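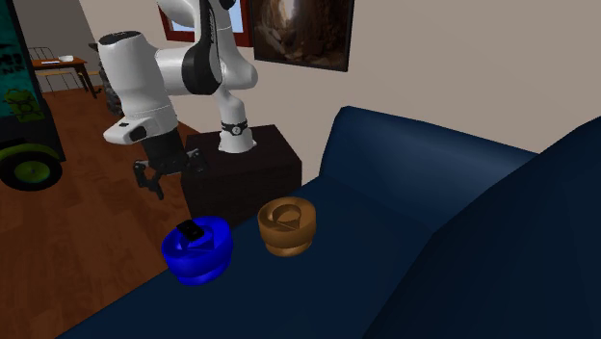

Robot arm behind a navy sofa, with a blue bowl on the seat.

Section 3: Setting up your neighbourhood meal rota

Welcome back, and well done for getting this far. By now you should have your Clollomen account open and your street or estate entered as a group. In this section we'll set up the meal rota, which is the part most groups come to us for in the first place — new babies, hospital stays, bereavements, or just a hard month when somebody could do with a hot dinner left on the step.

Set aside an evening for it if you can. Ingegerd Sæther, who wrote the first version of this guide for the Skalness group, did hers in one sitting with a pot of tea, but there is no harm in stopping halfway. Everything you type is kept as a draft until you press Open Rota.

Before you start

You will need the names of at least two people willing to answer messages, and a rough idea of how far your cooks are happy to travel. It also helps to have asked the family receiving meals what they like to eat and when they are usually in.

Creating the rota

1. Sign in and choose Groups from the top of the page, then pick your own group.

2. Press New Rota. Give it a plain name that your neighbours will recognise, such as "Meals, Nyberg Road, March". Please leave out surnames and anything about health, as the name shows in every reminder we send.

3. Choose how long the rota will run. Most groups begin with three weeks and add more later, and we'd gently encourage you to do the same. People sign up more readily when they can see an end to it.

4. Tick the days on which meals are wanted. Every other day is plenty for most households, and there are usually leftovers.

5. Set the drop-off time. If you leave this blank it will be set to 5.30 pm.

6. Fill in the Food Notes box. Put allergies on the first line, in full words, and likes and dislikes underneath. Only the first line is carried into the text message reminder.

Caution: The Food Notes box holds up to 639 characters, spaces included. Anything beyond that is dropped when you save, and the page doesn't warn you. Please read your notes back after saving, particularly where there is an allergy.

7. Add your second contact under Who Can Help. This person can swap cooks and cancel a meal, but can't close the rota.

8. Press Save Draft, and then Preview. Read it through as though you were a neighbour seeing it for the first time.

9. When you are happy with it, press Open Rota. An invitation goes to everyone in the group at once.

Note: If your group has over 2000 members, invitations go out in batches and the last of them may not arrive until the next morning. Do give it a night before you write to us.

Sharing the address

The family's address stays hidden until a cook has signed up for a day. It then appears in that cook's reminder and disappears again once the meal is marked as delivered. If the family would like meals left elsewhere, with a neighbour perhaps, type that address into Drop-off Place instead and tick Use This One.

Caution: Never put door codes in the Food Notes box. Use the Private Note field, which is shown only on the day itself.

If a cook drops out

1. Open the rota and press the name of the cook.
2. Choose Ask for Cover. The message goes first to people who have cooked before.
3. If there is no reply by noon, your second contact is sent a text.

Samah Bouazza's group in Tonura keeps a couple of lasagnes in a shared freezer for days like this, and we have heard of other groups doing much the same with soup.

Printing a copy

Some of your neighbours will prefer paper. Press Print and choose Large Type, which gives one week to a page. The address is left off printed copies, so you will need to pass it on by telephone.

If you get stuck, ring the helpline on extension 733 and ask for Ebbe Fagerlund or Ashley Fothergill. Have your group name to hand when you call.

Section 4 covers lifts to appointments.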